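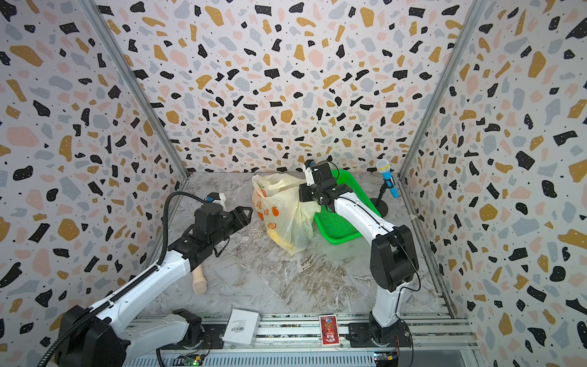 One subscriber in the Ultside region wrote in to ask why a listing that sold steadily through the spring had dropped to the third page of search results after its cover was changed. The file was the same, the price was the same, and the title had gained two words. The subscriber wanted to know whether the cover or the title was to blame, and whether changing both back would restore the old position.

The short answer is that the two changes can't be separated after the fact. Both were saved in the same edit, so the sales record shows one break and two possible causes. What follows is the procedure we suggest for members who sell lesson materials through Perard or Tovier and want to revise older listings.

Before editing, export the listing history. On Perard the export sits under Reports, then Listings, and gives views, previews, wish list adds and sales by day. Tovier gives views and sales only, by week. Save the file under the listing number and the month. The dashboards on both sites overwrite the old title once a new one is saved, and the export is the only place the earlier wording is kept.

Change one field at a time. The fields that matter for search are the title, the first two lines of the description, the grade range and the subject tags. The cover has no direct effect on search, but it changes how many people open the listing, and on Perard that figure feeds back into ranking. Leave at least one full billing month between edits. If the month includes a sitewide sale, leave two.

Keep titles short. Perard accepts 120 characters but shows only the first 63 in search results on a phone. Put the skill and the grade in that visible part. "Two-Digit Subtraction Grade 2 Task Cards" will read correctly on any screen. A title that opens with the store name or the word "Bundle" uses up space a buyer could have used to identify the product.

Read the views column before the sales column. If views fall and the rate of sales per view holds, the problem is in search, and the title or tags should be checked first. If views hold and the rate falls, look at the cover, the preview pages and the price. The listing in the letter had 924 views in the month before the edit. The rate of sales per view barely moved afterward; the views did. That points to the title, though it isn't proof.

Changing a title back is allowed, but it counts as a new edit and the ranking is worked out again from that date. Expect a delay before anything moves. We'd restore the title alone, keep the new cover, and wait.

Members using Fontes to post the same product to several stores should note one more thing — Fontes pushes every field on each sync, including fields that haven't been touched. A title corrected by hand on Perard will be replaced at the next sync unless it is also corrected in Fontes. Turn off automatic sync for that listing while testing, and turn it back on when the test month closes.

The blank tracking sheet for listing edits is in the members' folder under June. It has columns for the field changed, the old wording, the new wording, and views and sales for the month on either side.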